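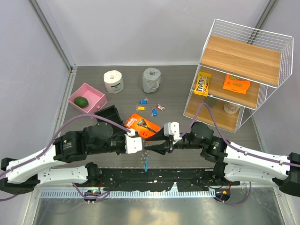 ## Keys first, then everything else

Ntombi Coetzee manages short-stay rentals in Prarnham, and keys are the part of the job she talks about most. "People lose them, or they mail back the wrong one," she says. Her rule is a colored tag on every key before it leaves the table.

Blue is for the Brela building – yellow is for storage. She started tagging in December, after a locksmith charged her 293 dollars for one visit.

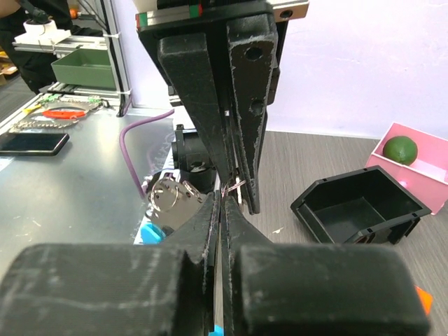 "I like a split ring," she says. "It's hard on the fingernails, but it stays shut." Spare keys go on a chain, and she won't put a street address on any of them.

The small supplies get sorted at the same table: toilet paper, razors, whatever the next guest needs. "Six apartments, one shelf," she says. "I put it all away before I go home."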